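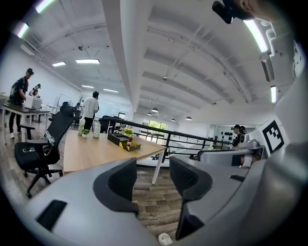
Home Previous Section Next Section References

4.2 Collecting demonstrations outside the lab

Our policy is trained entirely on demonstrations recorded with the Jatance hand-held gripper, and the question we were most eager to answer was how much the surroundings of those demonstrations matter. We recorded 2000 demonstrations of tabletop pick-and-place. Of these, 1166 come from working offices and the rest from our own lab bench. Office recordings carry all the clutter of a shared room. In Figure 3 the wooden table with its tray, bottles and potted plant takes up only a small part of the wide view, while people, office chairs and ceiling lights fill much of the rest. The square marker on the gripper body stays in sight beside the fingers, and we use markers of this kind to check the alignment of each recording before it enters the training set.

Figure 3. Wrist view from the hand-held gripper in an open-plan office.

We trained two policies with the same network and the same number of demonstrations, one on lab data only and one on the mixed set, and tested both in 20 rooms that appear in neither. The mixed policy completed 73 percent of trials, and it kept working when people walked through the background, which we had fully expected to cause trouble! The lab-only policy often reached toward the wrong side of the table under unfamiliar lighting. Rhonda Marchand repeated the comparison in September with the Walto arm in place of the Saliba arm and found the same ordering. Failures of the mixed policy were mostly late grasps on thin objects, a problem we return to in Section 5.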